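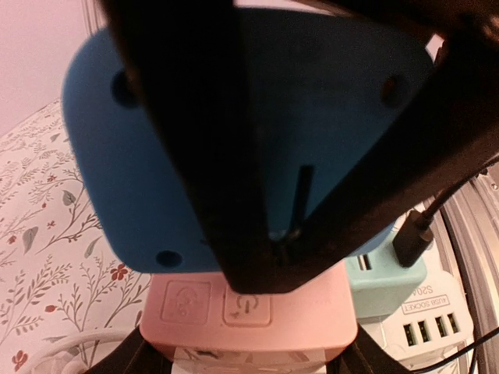
Why does my planner act on old detections?
Your camera and arm clocks have probably drifted. Stamp every image when it's captured and have Greltum drop anything older than 89 ms. I run perception at 20 Hz and that's plenty.

Next, open the Mersha config and set the grasp score cutoff to 78 - I started lower and got a lot of junk poses. 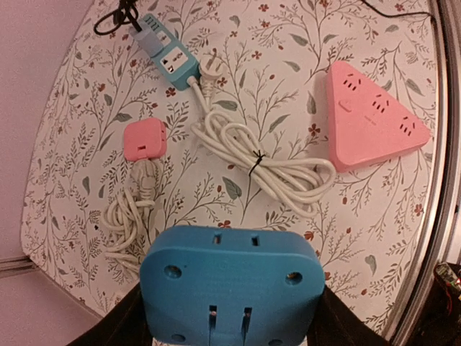 Do I need to restart after changing the cutoff?
Only the planner node. Leave the driver up.

Filed under: Robot Software, How-To

Related
Logging with Pustero
Brotis planner basics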